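Two Arms and a Rack: Notes From the Ombridge Open Day

By Kaiwen Yan

I went to the open day at Ombridge on 3rd May because Ashok Shukla had a spare seat in his car and because I have been rude about this kind of thing in these pages before. It seemed fair to go and look at one up close. The members who wrote in after my September piece will be glad to hear that I stood in front of the thing for most of the morning and missed the sandwiches.

The building is the old Somis packing shed, and they have done a decent job with it. You sign in, you get a sticker, and a young man from Jetitz (the firm running the demonstration) gives you a talk with slides. The slides had a warehouse on them, and a kitchen, and a hospital corridor. What they had set up at the far end of the room was a white tabletop with patterned walls on three sides and a pair of arms bolted to a rail along the front. The job was sorting plastic cases by color onto a little wooden rack.
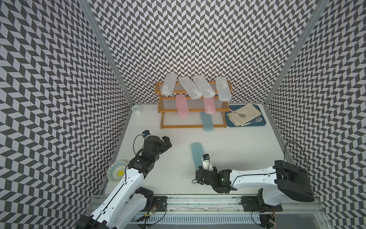
I asked the obvious question, which was why anyone would need that done. The answer was that nobody does, and that the point is the handling. Cases like these are light, they slide, they're see-through, and they lean on one another. A factory arm that repeats the same move all day would be stuck as soon as one of them shifted. This system, which they call Lu, is supposed to look at what's there and decide. Fine. I accept that this is harder than it sounds. I also notice that every demonstration I've been to has involved a task that was harder than it sounded.

The number on the handout was 3209, given as the total of practice runs recorded before the open day. I asked how many of those had gone right and was told that it depended on what I meant by right. Ashok, who spent his working life in quality control, wrote that down. After some back and forth we got 422 as the count of full runs in the latest round, meaning start to finish with no person reaching in. Nobody could give us the number attempted in that round, so I can't tell you whether 422 is good. A percentage would have fit on the handout just as easily.

Jetitz does deserve credit for letting people get close. There was a screen off to one side showing what the small cameras on the arms see, and I learned more from that than from the slides. At that range it all looks a lot less polished. You see the scuffs in the table and the dirt on the rack, and you see how little room the fingers have when the cases are lying side by side.
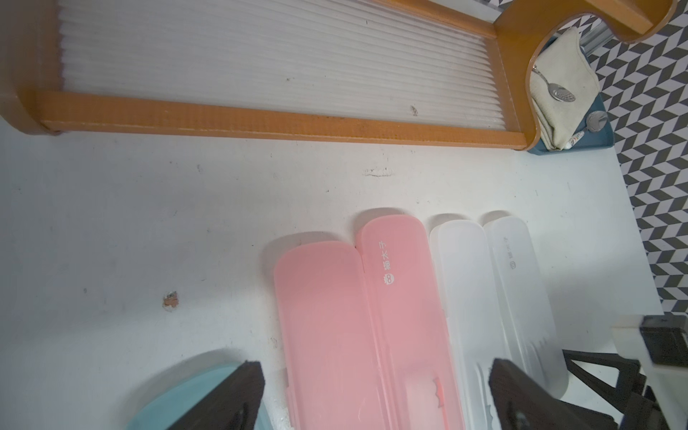 Several people around me wanted to know about speed. It is slow. I don't hold that against it much, and the young man didn't pretend otherwise, but if you're picturing something that clears up after dinner while you put your feet up, you'll want to picture a long evening. Ashok timed one full round at 9 minutes. A retired teacher standing next to us said her grandson could do it in one, and then admitted she'd have to pay him.

What bothered me more was how tidy the question had been made. Same rack, same tray with its napkin and spoons, same walls. I asked if we could put something of our own on the table. I had a glasses case in my coat that would have done nicely. The answer was a polite no, on grounds of safety and insurance, and then a second reason about the lighting. I'd have been happier with just the one.
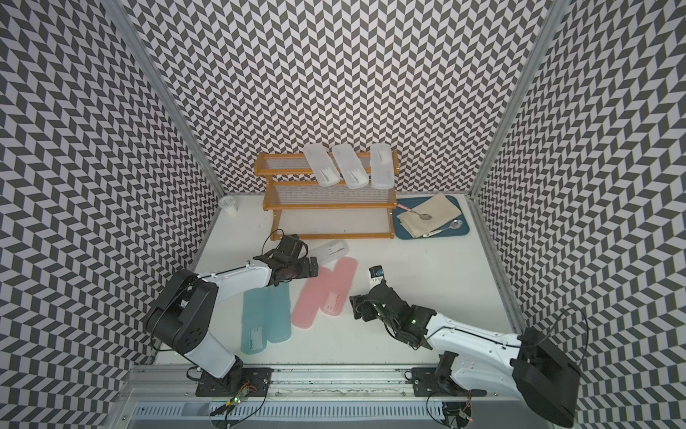
The Jetitz arms over the toothbrush cases, with three white ones on the upper shelf of the rack.

There was a question session after lunch, and it was better than I expected. Someone asked about cost. We were told that a setup like this is not for sale, and that the hope is to get a smaller one out to over 3000 customers, with no year attached. Someone else asked who would fix it. There was a longer pause on that one, and then a good straight answer, which was that at the moment the people who built it fix it, and they are in the building most days. I wish more of the talk had been like that. 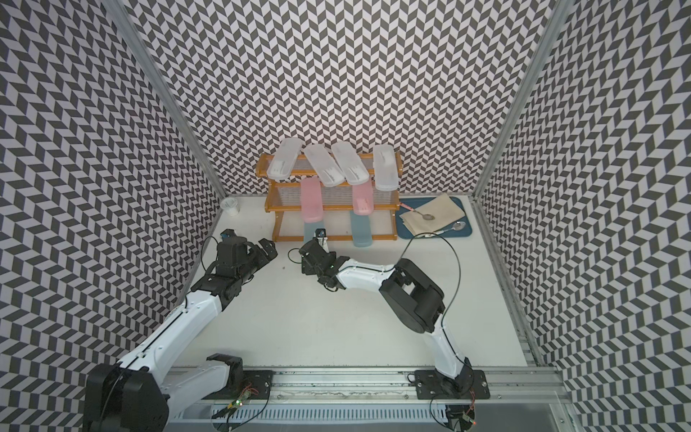
Would I tell you to go? Yes, if there's another one, and they say there may be one in September. The parking is free and the staff are patient. Skip the slides, head for the far end, and stay through more than one full round – the first time you watch, you're too busy being impressed to notice where it hesitates. Take a watch. Ask how many tries they made as well as how many worked, and keep asking if you get a number with no other number next to it.

Ashok has written to Jetitz for the missing figure. If they send it, I'll print it here, whichever way it goes. Anyone who wants a copy of the handout can have mine, though it has coffee on it.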